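Home | Talks | Speakers | Notes | Contact

The Bin by the Back Door
Speaker notes, Tassanee Thongdee
Wednesday session, 20 minutes including questions

Start with the show of hands. Who has a bin at home where things go "for now"? Wait. Keep waiting. The last hands are the honest ones.

My own figure: I logged every object that left a shelf in our house and landed in a bin. 2,848 over the project. Of those, 2,057 went back in the bin after being put away. Pause here for the groan.

Point one. A bin accepts everything, and that's the trouble with it. A bowl has a cupboard. A toy has a shelf. Put them in the same metal tub and they become "stuff," and stuff has no address. 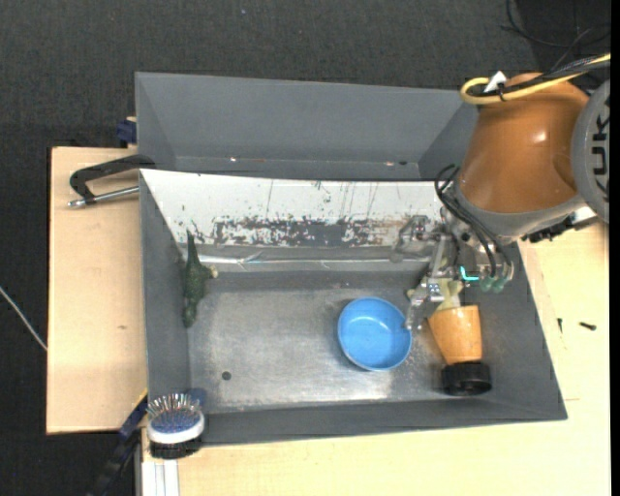 Point two. Sloping walls are a trap. Everything slides toward the middle and you stop being able to tell a full bin from an untidy one. Tell the Sakell story if time allows — skip the part about the gravy boat.

Point three. Buying a second bin. I own 2. The second was going to be for sorting the first. (Slow down, let them get there by themselves.)

Close: pick one thing out tonight and walk it home. Then sit down. Don't thank the projector again.

Related talks
Jandow: Drawers and Other Denials
Wernska: The Coat Chair
Sakalauskas: Lids Without Boxes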